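Mekard 공개일 관람 기록: 양손 조작 시뮬레이션 시연

4월에 Mekard 연구동 공개일에 다녀왔다. 장소는 Kusthorpe 캠퍼스 2층이고, 오전 세션은 이동 로봇, 오후 세션은 조작(manipulation)이었다. 이동 로봇 쪽은 작년에 본 것과 구성이 비슷해서 오후 세션만 정리한다. 메모는 현장에서 휴대전화로 적은 것이고, 수치는 발표 슬라이드나 담당 연구원의 구두 답변에서 옮겼다. 슬라이드는 배포하지 않았다.

오후 세션의 주제는 주방 환경에서의 양손 조작이었다. 실물 시연은 없었고 시뮬레이션 화면을 대형 모니터에 띄워 진행했다. 공지에는 "양팔 로봇 시연"이라고만 적혀 있어서 실물을 기대하고 온 관람객이 꽤 있었던 것 같다. 시작 후 10분쯤 지나 자리가 조금 비었다. 개인적으로는 시뮬레이션 쪽이 더 볼 것이 많았다. 실물 시연은 대개 잘 되는 동작 하나를 반복하는데, 시뮬레이션은 초기 상태를 바꿔 달라고 요청할 수 있다.

시스템 구성은 다음과 같이 설명되었다. 제어 정책의 이름은 Portela이고, 장면 생성과 물리 연산을 맡는 환경의 이름은 Mevska다. 둘은 별도 프로세스로 돌아가며 관측과 행동 명령만 주고받는다. Portela의 입력은 렌더링된 영상과 관절 각도다. 물체의 위치 좌표는 정책에 들어가지 않는다. 좌표는 Mevska 내부에서 성공 여부를 채점할 때만 쓴다. 이 구분은 중요한데, 시뮬레이션 결과를 발표하면서 물체 좌표를 그대로 정책에 넣는 경우가 아직도 있기 때문이다. 질의응답에서 다른 관람객이 같은 점을 다시 물었고 답은 동일했다.

제어 주기는 20 Hz라고 했다. 다지형 손을 쓰는 것치고는 낮은 편이라고 생각했는데, 정책이 목표 관절 각도를 20 Hz로 내고 그 아래에서 위치 제어기가 더 빠르게 돈다는 설명이 붙었다. 하위 제어기의 주기는 묻지 못했다. 손가락 관절은 모두 위치 제어이고 토크 명령은 쓰지 않는다. 접촉력은 목표 각도를 물체 표면보다 안쪽으로 주는 방식으로 간접적으로 만든다. 단순한 방법이지만 게인 설정에 따라 결과가 크게 달라진다. 게인 값을 슬라이드에서 본 기억은 없다.

과제는 냄비 안에 있는 작은 물체를 꺼내 조리대의 쟁반으로 옮기는 것이다. 문장으로 쓰면 쉬워 보이지만 용기 안에서의 파지는 평면 위에서의 파지와 조건이 다르다. 첫째, 손이 접근할 수 있는 방향이 제한된다. 벽과 테두리를 피해서 들어가야 하므로 손목 자세의 선택지가 줄어든다. 둘째, 물체가 벽에 가까이 있으면 손가락 하나를 반대편에 넣을 공간이 없다. 셋째, 손이 용기 안으로 들어가면 카메라에서 물체가 가려진다. 마지막 항목은 영상만 입력으로 쓰는 정책에 특히 불리하다.

발표자는 이 중 두 번째 조건을 길게 다루었다. 일반적인 해법은 물체를 벽에서 떼어 낸 다음 잡는 것이다. 손끝으로 한 번 끌어내고, 손을 다시 벌리고, 집는다. 단계가 늘어나고 각 단계에서 물체가 굴러갈 수 있다. 반대로 벽을 손가락 대신 쓰는 방법이 있다. 물체를 벽에 대고 누른 상태에서 위로 밀어 올리거나, 누르면서 다른 손가락을 아래로 넣는다. 문헌에서는 외부 접촉을 이용한 조작(extrinsic dexterity)이라고 부르는 계열이다. Portela는 두 가지를 모두 시도한다고 했다. 어느 쪽을 쓸지는 따로 지정하지 않고 학습 데이터에 두 방식이 섞여 있다. 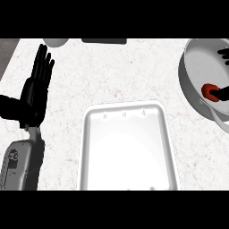
최종 수정: 4월, 오후 3시

화면은 조리대를 위에서 내려다보는 시점이다. 오른손의 검은 손가락이 냄비 안쪽 바닥에 있는 빨간 물체에 닿아 있고, 물체는 왼쪽 안벽 가까이에 있다. 정지 화면만으로는 쥐고 있는 것인지 벽 쪽으로 밀고 있는 것인지 판별하기 어렵다. 접촉 상태를 보려면 Mevska의 접촉점 표시 기능을 켜야 하는데, 공개일 화면에서는 꺼져 있었다. 켜 달라고 요청하니 렌더링이 느려진다고 했다.

왼손은 손바닥을 편 채 세워져 있고 아무것도 잡지 않는다. 양손 과제라고 소개되었으므로 왼손의 역할을 물었다. 답변에 따르면 두 팔의 명령은 하나의 정책에서 함께 나오고, 왼팔은 과제에 따라 용기를 잡아 고정하거나 대기한다. 이 과제에서는 냄비를 고정하는 동작이 데이터에 일부만 포함되어 있다고 했다. 냄비의 질량을 충분히 크게 잡으면 고정 없이도 밀리지 않으므로 왼손을 쓸 이유가 적다. 실물에서는 가벼운 냄비를 벽 쪽으로 밀면 냄비가 같이 움직인다. 질량과 바닥 마찰을 무작위로 바꾸면 왼손을 쓰는 비율이 올라갈 것 같은데, 그런 비교 실험이 있는지 물었더니 진행 중이라고 했다.

목표 용기인 쟁반은 흰색이고, 대리석 무늬 조리대도 흰색이고, 냄비도 흰색이다. 시각 입력의 관점에서는 흥미로운 설정이다. 빨간 물체는 어떤 배경에서도 쉽게 분리되지만 쟁반의 테두리와 냄비의 안벽은 음영으로만 구분된다. 조명이 밝고 고르기 때문에 그 음영도 약하다. 놓기 동작의 실패가 집기 동작의 실패보다 많다면 이 부분을 의심해 볼 만하다. 반대로 물체 쪽은 너무 쉬울 수 있다. 색만으로 위치를 찾는 정책이 만들어졌는지 확인하려면 물체를 흰색으로 바꿔 보면 된다. 이 요청은 받아들여지지 않았다. 공개용 빌드에서는 재질 편집이 막혀 있다고 했다.

대신 물체의 초기 위치를 바꾸는 요청은 받아 주었다. 세 가지 위치를 요청했다. 냄비 바닥 중앙, 오른쪽 안벽, 그리고 손잡이와 가까운 쪽의 벽이다. 중앙은 바로 성공했다. 위에서 내려와 손끝으로 집는, 평면 파지와 거의 같은 동작이었다. 오른쪽 안벽은 실패했다. 팔이 오른쪽에서 들어오기 때문에 벽에 붙은 물체를 안쪽으로 감아 당겨야 하는데, 손목이 테두리에 걸려 멈췄다. 손잡이 쪽은 두 번째 시도에서 성공했다. 첫 시도에서는 물체가 손가락 사이로 빠져 반대편으로 굴렀고, 정책이 굴러간 위치를 따라가 다시 접근했다. 이 재시도는 사람이 개입한 것이 아니라고 했다. 오후에 본 것 중 가장 인상적인 부분이었다.

오른쪽 안벽의 실패에 대해서는 학습 데이터의 분포 문제라는 설명이 있었다. 시연 데이터는 2,000회이고 원격 조작으로 수집했다. 조작자가 편한 위치에서 물체를 잡으려는 경향이 있어서 오른쪽 벽 근처의 데이터가 적다. 초기 위치는 무작위로 생성되지만, 어려운 배치가 나오면 조작자가 실패하고, 실패한 시연은 데이터에서 제외된다. 결과적으로 남은 데이터는 쉬운 쪽으로 치우친다. 흔한 문제이고 해결책도 알려져 있다. 실패한 배치를 기록해 두었다가 다시 배정하면 된다. 수집 비용이 올라갈 뿐이다.

수집 방식에 대해 조금 더 적는다. 조작자는 장갑형 장치를 착용하고 손가락 각도를 로봇 손에 대응시킨다. 사람 손과 로봇 손은 비율이 다르므로 각도를 그대로 옮기면 손끝 위치가 어긋난다. Mekard 쪽은 손끝 사이의 상대 거리를 맞추는 방식으로 변환한다고 했다. 집는 동작에서는 엄지와 나머지 손가락 사이의 거리가 중요하므로 타당한 선택이다. 다만 이 방식은 손끝이 물체가 아닌 벽에 닿는 상황을 고려하지 않는다. 벽을 이용하는 동작에서 조작자가 느끼는 저항은 없고, 화면만 보고 눌러야 한다. 힘 피드백은 없다고 확인받았다. 위에서 언급한 게인 문제와 합쳐지면, 시연 데이터의 누르는 깊이가 조작자마다 크게 다를 것이다. 이 편차를 정규화하는지 물었는데 답변이 명확하지 않았다.

물리 연산 쪽의 세부 사항도 몇 가지 적어 둔다. 용기의 내벽은 볼록 분해(convex decomposition)로 근사한 충돌 형상을 쓴다. 냄비처럼 안이 깊고 둥근 형상에서는 조각 수가 적으면 벽이 다각형이 된다. 그러면 작은 물체가 모서리에 끼거나, 실제로는 굴러야 할 곳에서 멈춘다. 렌더링용 메시는 매끈하므로 화면에서는 이 현상이 보이지 않는다. 손잡이 쪽에서 굴러간 물체의 궤적이 중간에 한 번 꺾이는 것처럼 보였는데, 이 근사 때문일 가능성이 있다. 담당자는 조각 수를 올린 버전을 준비 중이라고 했다.

시뮬레이션과 실물의 차이에 대해서는 슬라이드 한 장이 전부였다. 실물 실험은 시작 단계이고 수치를 공개하지 않았다. 성공률을 발표하지 않은 것은 아쉽지만, 조건이 정리되지 않은 수치를 내놓는 것보다는 낫다. 시뮬레이션 성공률도 과제별 막대그래프로만 제시되었고 축의 눈금이 뒷자리에서는 읽히지 않았다. 내년에는 슬라이드 글자를 키우거나 PDF를 올려 주었으면 한다.

질의응답 중에 나온 것으로 기록해 둘 만한 내용은 두 가지다. 하나는 가려짐 문제에 관한 것이다. 손목 카메라를 추가하면 용기 안을 볼 수 있지만, 손이 물체에 접근한 마지막 구간에서는 손가락 자체가 시야를 막는다. 그래서 마지막 구간은 접근 직전의 관측과 관절 각도 이력에 의존한다. 촉각 센서는 실물 손에 장착할 계획이고 시뮬레이션에는 아직 모델이 없다. 다른 하나는 과제 지시의 형식이다. 현재는 과제마다 식별 번호를 주는 방식이고 자연어 지시는 지원하지 않는다. 발표 제목에 "범용"이라는 단어가 들어 있었는데, 이 구성이라면 빼는 편이 정확하다.

관람 환경에 대한 메모. 2층 세미나실은 모니터가 낮게 설치되어 있어서 세 번째 줄부터는 화면 아래쪽이 앞사람 머리에 가린다. 앞줄에 앉으려면 점심 직후에 가야 한다. 콘센트는 오른쪽 벽에만 있다. 사진 촬영은 허용되지만 영상 촬영은 금지다. 주차는 Kusthorpe 정문 쪽이 일찍 만차가 되고 후문 쪽은 끝날 때까지 자리가 있었다.

추후 확인할 항목은 다음과 같다.

물체 색을 배경과 같게 바꿨을 때의 Portela 동작
냄비 질량과 마찰을 무작위화했을 때 왼손 사용 비율
충돌 형상 조각 수에 따른 굴림 궤적의 차이
위치 제어 게인과 시연 데이터의 누름 깊이 편차
오른쪽 안벽 배치를 보강한 뒤의 재시험 결과

Mevska의 평가용 빌드는 신청하면 받을 수 있다고 해서 현장에서 신청서를 냈다. 재질 편집이 포함된 버전인지는 양식에 나와 있지 않았다. 빌드를 받으면 첫 번째와 세 번째 항목부터 돌려 보고 별도의 글로 올리겠다.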